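Bokidville Guild Meeting, April

I'm doing the minutes again because I lost the roll. If I got your opinion wrong, post under this and I'll fix it. We started at 7:30 in voice chat, or 7:40 if you count the part where half of us were stuck in the update queue.

Last month's minutes
Approved. One correction: the Carine run was on hard, not normal, and I'm sorry to everyone who wiped on it and wanted the credit.

Members and guild bank
We're at 153 members on the roster. I'd been saying we were bigger than that, but I was counting alts. The bank has 717 gold in it after we paid the upkeep on the hall. There was some grumbling about the upkeep (it went up with the patch, same as for every guild on the server), and somebody asked if we could move to the smaller hall by the docks. We talked it over and decided to stay put, mainly for the crafting tables. I also have to ask again that people quit leaving fish in the shared chest. It fills up and then the potions won't stack!

The patch
This took up most of the evening. The short version is that the Warden got its shield cooldown bumped up to 11 seconds, and our whole tank lineup is Wardens. I main one, so I'm biased, but I ran the Nedelcu fight twice over the weekend and it felt awful – you get through the first slam fine and then just stand there for the second one. A few people said it's playable if the healers save their big cast. The healers had feelings about that.

What we settled on: keep two Wardens in the raid group, bring a Duelist as off-tank for the second slam, and look at it again next month. Anybody who wants to respec can draw up to 100 gold from the bank. Ask an officer first, please, and don't all do it on the same night.

Raid night
Moved to Thursday. The vote was close and I know it's bad for the folks with early shifts. Start time stays at 8, invites go out fifteen minutes before. If you're going to be late, say so in the channel so we can hold your spot.

Muvow tournament
Signups for the Muvow bracket are open and we want to send two teams this time. The A team is pretty much set. The B team needs a healer and a ranged player, and you don't need to be any good, I promise – last year I got knocked out in the first round and had a great time. We agreed to do practice matches after the raid, an hour at most. Matching cloaks were proposed, and then we spent way too long on the color. Dark green won.

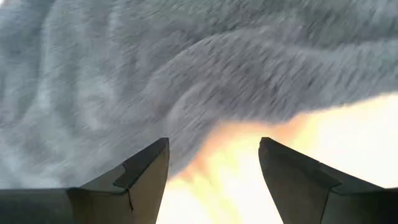
Bokidville's second team ought to get first pick of practice slots, according to one member who typed it in chat with the mic off, on the grounds that the A team already plays together every night. I liked that and so did most people, so that's how we'll do it until the bracket starts.

Other stuff
The beginner's guide on our page still has the old skill tree in it. I said I'd rewrite the Warden part. Still need someone for Duelist and Mender.

The mount raffle got pushed to next month since we ran out of time.

We wrapped up at nearly 10 and a bunch of us went off to farm ore.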